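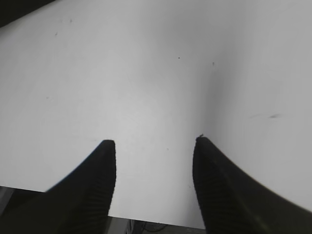 Section 4. Recording examples – bag task. Before you hit record, check the wrist view on both arms. Fingers open, tips at the same height, grooved pads facing each other, nothing between them. Look for specks on the white surface too – a few small dark marks are OK, leave them, the model needs to see a normal table. Wipe anything bigger than a fingertip. Cables down at the bottom of the view are OK as long as they don't cross the fingertips.

4.1 Start a session

1. Log in to Stan. Pick the Dimilberg station, task "tote".
2. Home both arms. Wait for the beep.
3. Set the bag upright on the table, strap side to the front. Turn it a little diffrent each time.
4. Step back. Press the left pedal to record.

CAUTION: hands off the table once the pedal is down. Arms move right away.

4.2 Do the grasp

1. Bring the right arm in from above, slow.
2. Close on the top rim. Not the strap.
3. Hold, count to five, then lift or release per the task card.
4. Right pedal to stop. Mark it keep or toss.

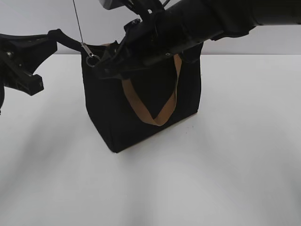

Fig. 4-2. Right gripper on the top rim, tan strap hanging down the front.

Note: bag tips over – keep recording, fix it with the arms if you can. Those are usefull. Mark "recovery", not "toss". Only toss if a person reached in or a view dropped out.

Note: don't run more than 60 examples without re-homing. Drift creeps in and it shows up in the training set later. Current set is 2,981 keeps, all on rev 5 of the task card. Do not mix in anything from rev 4.

4.3 End of session

1. Open grippers, home both arms.
2. Upload. Leave the window open till the bar clears.
3. Write your initials and keep/toss totals in the log. Short comments fine – "slipped twice", "bad light".
4. Upload stuck? Don't re-record. Message Danica Petkov or Ching-wen Chien with the session number.

Rudetti setup guide – rev. 12/25/19 – Questions: Hala Nasr, station support – © Rudetti – Back to top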